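January – By the Galden staff desk

Rendel wants 4000 folding examples by spring, and its pitch is that the robot will sort out the rest for itself. I have heard that pitch before. Last year it was Drutum and 200 hours of stacked cups, and those cups are still waiting for a customer. 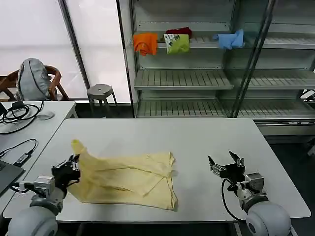 Quantity is the number everybody quotes, and it tells you very little. What counts is how different the examples are. One arm pinching a corner of a yellow garment and pulling it into a peak, the other idle with its fingers open – fine, log it. But log 37 like it and you have one lesson, repeated. I'd take 20 good ones.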